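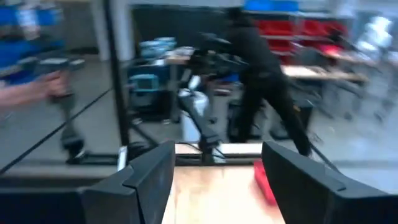

The two-finger gripper over a wooden workbench at the Umgate shared workshop.

UMGATE WORKSHOP MEMBERS TO SHOW HOME-BUILT ROBOT ARM

8/13/19 - Members of the Umgate shared workshop will show the Kirnley arm, a robot arm with a two-finger gripper. Sunil Saha and Aba Fiadzo started the build in February with a budget of $1,750. Plans and a list of 66 parts will be free to download. "We wanted something people could fix at home," Fiadzo said.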